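Setting Up Your Fostside Fabric Bin
Part 3: Filling it

By now your bin should be standing up by itself with the base panel pushed flat. If it still leans, go back to Part 2 and give the corners another tug. I'll wait!

1. Clear a stretch of table and set the bin toward the back of it, so you have room in front for sorting. I like a table much better than a bed for this (beds sag, and so do bins that sit on them).

2. Drop your laundry in front of the bin and start with the shirts. Colored things go in first at my house, whites stay out in a pile until I've checked them for spots. No need to fold anything yet. 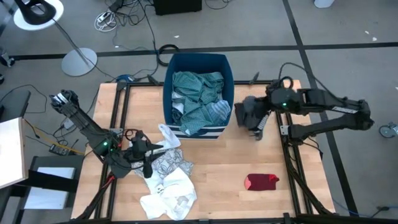 3. Stop when the clothes reach the rim. You can squash in another shirt or two, but the sides will start to belly out and then it won't slide onto a shelf.

Note: the base panel is rated for everyday clothes. Wet towels are another story – hang them up first.

4. Leave the big pieces for last. Sheets and anything else that takes up half the table should be shaken out and folded by themselves. I keep mine well in front of the bin while I work, and turn the striped side toward me so I can grab the handle when I'm ready to move it.

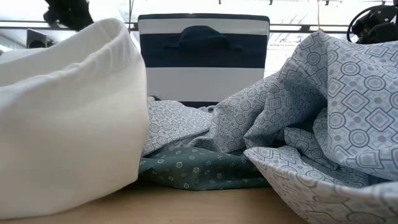

Striped box with its navy pull handle, behind the patterned fabric.

Caution: the handle is for sliding the bin forward on a shelf. Please don't lift a full bin by it! Put both hands under the base and carry it that way.

If the fabric gets grubby, take out the base panel and wipe the sides with a damp cloth. Let it dry open before you fill it again.

Guide written by Heino Org | © Fostside | Contact us | Back to top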